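Our new table, 20 October 2020

We finally have a proper table at the Raudsepp Street place! I found it through Clirnov after more than 2182 listings (my poor eyes), and I've been admiring the colour ever since.
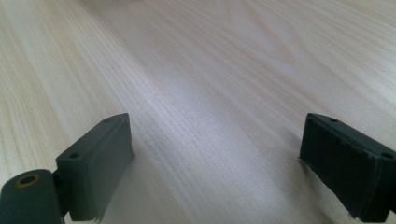
Pale wood, plain and simple, with plenty of grain.

I wanted something light — the old one was nearly black and showed every crumb. We nearly bought two smaller ones.

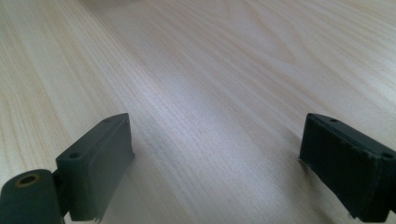

Chairs are next, hopefully before December, and I'm still tossing up between grey and natural.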